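Chapter 5
Showing the Robot What You Mean

Anyone who has taught a child to tie a shoe knows how little the words help. You say "make a loop," and then you sigh, crouch down, and do it with your own hands while the child watches – or you put your hands over theirs and move them through it. Teaching a robot by demonstration starts from the same place, and if you've ever been that patient grown-up, you already have a good feel for what is coming.

We will look at two ways of giving a demonstration. In the first, you take hold of the arm itself and lead it through the job. In the second, you sit a little way off and steer it with a controller, which feels clumsy for the first hour and then, quite suddenly, doesn't. Both leave you with a recording of where the arm went and what its cameras saw along the way.

My own first set, made on a Mimoser arm one long January, held 192 demonstrations of moving play food between dishes, and I'm sorry to say I hurried a good many of them. The arm learned my hurrying very faithfully! So please take your time as you work through these pages, and before you read on, think about how you would bring the fingers in around something as plain as a corn cob on a tray, and when you would choose to close them.
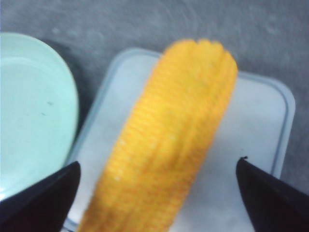 Reader comments

Nobuhle Mabaso: I'd put the hand-led method second. My students got stuck pushing against the arm and were much happier once they had tried the controller.

Sipho Mahlangu: Does the chapter say anything about throwing out bad demonstrations? I kept all of mine and regretted it.

Contact Maluleke Press | Copyright Maluleke Press | Back to top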